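Re-papering and re-gridding the two-arm table

Tustari cell, two arms, one table. Do this when the paper starts to tear or the tape lifts at the crossings. Takes about 4 hours the first time, less after that.

What you need
Brown kraft paper, one roll
Blue painter's tape
Long straightedge, marker, scissors
Hex keys for the gripper fingers
Lint-free rag

1. Park both arms high. Use the park pose on the pendant, not jog. Then e-stop. Leave the pendant on so you don't lose the program list.

2. Peel the old tape slow, pull it flat back on itself. Then the paper. Wipe the tabletop.

3. Check the base plate bolts while the paper is off. Snug, all of them. If one turns, stop and tell Ans Claeys — both arms will need their base frames checked and that's her job.

4. Roll out new paper. Let it hang a bit over the front, smooth from the middle out. Small creases are fine. A ridge a finger can catch on is not, pull it up and start again.

5. Tape the long lines first, then the cross lines. Eyeball is ok. The grid is for people putting objects down, the arms dont read it. Keep the tape flat, press the crossings hard.

6. Release the e-stop, speed down to 24 percent, run program 1303. It takes the gripper over the table with nothing held. Hand near the stop the whole time.

7. Now the basket and plate check. Fruit in the basket, plate at the far end, one pick at slow speed.
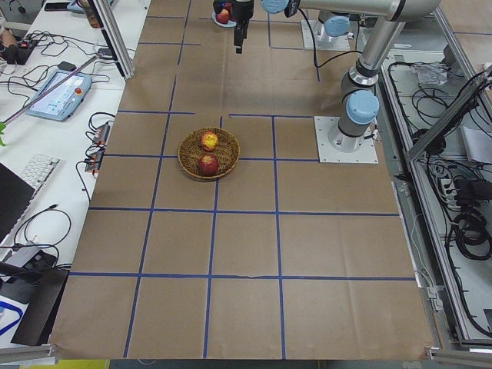 Can I use a wider tape so it lasts longer?
Stick with the narrow roll. Wide tape takes up too much of each square and people start placing things by the wrong edge.

8. If the fingers touch paper on the way down, raise the table height in the Skilent settings a little at a time and run step 6 again. Don't bend the fingers to suit. Seen it done.

9. Tie back any cable that moved. Pendant cable last, its the one that snags.

10. Write it in the log. Next change at 300 runs or when the tape lifts, whichever is first — on Monday check the corners anyway.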